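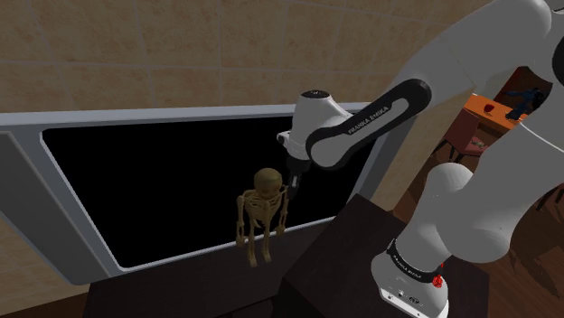

Petit squelette brun jaunâtre, devant un mur carrelé beige et brun. Image de synthèse.

Les os, de l'étable à l'atelier

À Drellville, on a longtemps jeté les os dans la rivière. Les abattoirs occupaient la rive basse et les tanneurs s'étaient installés juste en aval. L'arrivée du premier tabletier a changé les habitudes : le canon de bœuf, cet os long et droit de la patte, se vendait désormais à la pièce, nettoyé, scié aux deux bouts.

Le métier de tabletier consistait à fabriquer de petits objets en os, en corne ou en ivoire. Boutons, peignes, étuis à aiguilles, dominos, manches de couteau. L'os était la matière des bourses modestes. Il se travaille à sec, à la scie et à la lime, et dégage une poussière fine dont l'odeur rappelle la corne brûlée. Les ateliers se reconnaissaient de loin.

La préparation prenait plus de temps que la taille. Il fallait d'abord faire bouillir les os pour les débarrasser de la graisse, puis les laisser tremper 8 jours dans l'eau claire, changée matin et soir. Un os mal dégraissé jaunit en quelques mois et finit par suinter. Venait ensuite le séchage, à l'ombre, sur des claies.

Prarska, plus au nord, s'était fait une spécialité du bouton. On y débitait l'os en plaquettes, que les femmes perçaient à domicile pendant l'hiver. Le registre d'un atelier conservé au musée local mentionne, pour un seul mois de décembre, 2670 douzaines livrées. Les boutons à deux trous partaient pour le linge de corps, ceux à quatre trous pour les vêtements de travail. Les chutes étaient broyées et vendues comme engrais.

Le déclin est venu avec les matières moulées. La maison Stetatov, qui employait 135 personnes à son apogée, a d'abord gardé l'os pour les manches de brosse, puis l'a abandonné. Ses bâtiments abritent aujourd'hui un garage et une salle de sport. Il reste la cheminée, et la cour pavée où séchaient les claies.

Quelques artisans continuent. L'atelier Kariuki, à Drellville, compte 2 établis et travaille surtout pour la lutherie : sillets de guitare, chevilles, petites pièces de réparation. Les os viennent d'un boucher du canton. Une partie est perdue au sciage, quand une fissure invisible apparaît sous la lame – près d'un tiers, les mauvaises années.

L'atelier ouvre au public l'après-midi, à partir de 14 heures. On peut y acheter des plioirs à papier et des boutons à l'unité.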